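Stop grading the demo day

I've been meaning to write this since Monday and I have twenty minutes before the bus so here goes.

Our robotics club does a demo day at the end of every term. Parents, a couple of teachers, the people from Vik who gave us money for motors once. Every team gets 4 minutes. The robot does its thing, or doesn't, and then the judges write a number. And that number is most of what you get for the term. I think it's a bad way to run it and I want to say why, even though my team did fine this time.

Fine meaning 81 out of a hundred. Which sounds good. I'm not complaining about the score.

What bugs me is what the number was for. We did table clearing, same as last year. Wrappers and dishes. Two arms, pick things up, put them where they go. On demo day we had one run that went clean, start to finish, and everybody clapped. Nobody on the judging side asked how many runs we did before that. Hiba Karam had the log open on her laptop the whole time, ready to show it. 400 attempts since the start of term, every one with a note. What slipped, which arm, what she thought happened. Some of the notes are one word. Some are a paragraph written at 6 pm by a person who clearly wants to go home. It's the best thing our team made and it got zero points because there's no box for it.

Meanwhile the Asine team – good people, I like them – had the arm grip fail in the first ten seconds. Bendik Boström stood there and explained, really clearly, what had gone wrong and what they'd already tried. He knew that machine better than I know ours. They got a 18. For comparison you'd get more than that for a robot that drives in a circle.

So what do people learn from this? They learn to pick an easy job. By the second term everyone has figured it out. You don't try soft stuff, you don't try anything shiny or see through, you pick a nice hard block with flat sides and you practice the one move. Eskil Moen told me straight out that his team dropped the crinkly packets and went to blocks because "blocks get you points." He's right! I'd have done it too if the others had let me.

And crumpled things are where it gets interesting. A block is the same block every time. A wrapper is a different shape every time you let go of it. You can't just save the position and play it back. You have to think about where it folds, which end sticks up, whether to come in from the side. With a cup you've at least got a shape you can trust. All my actual learning this year came from wrappers and I have a lot of opinions about wrappers now, ask my sister.

The other side, because there is one. Imelda Galang runs the club and I asked her about this. She said a demo day makes people finish. Without it, half the teams would still be renaming their variables in July. Also the judges are busy and can't read every log, and visitors want to see something move. OK. All true. I've seen a team spend a whole term on a logo. Deadlines are good, I'm only here becuase of a deadline.

But keep the day and drop the number. Or if there has to be a number, let half of it come from the log and a ten minute talk the week before, just the team and one judge, with the robot switched on and nobody's parents in the room. Ask them to change something. Move the cup. Scrunch the packet up again and put it down the other way. See what the team says when it goes wrong. You'd know in ten minutes who did the work.

Shiela Panganiban says the Durkov club across town already does it like this, with a log book that gets read. Their first term was messy, she said. Some teams wrote the entire log the night before, all in the same pen. Fair enough. You can tell though. A real log is boring in a way that's hard to fake.

One more thing and then bus. The big competition, Govo, still scores on a single run and people say the club has to match that or we won't be ready. Maybe. Two teams out of all of us even enter. Everyone else is here to learn how to make an arm do something it couldn't do in the first week, and were scoring them like it's a penalty shootout.

I'll bring this up at the next meeting. If you agree, come, and bring your log.

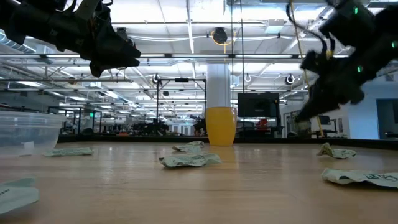 Should a first-year team start with wrappers or with blocks?

Start with blocks for a week or two so you get used to the arms, then switch to wrappers and write down every miss.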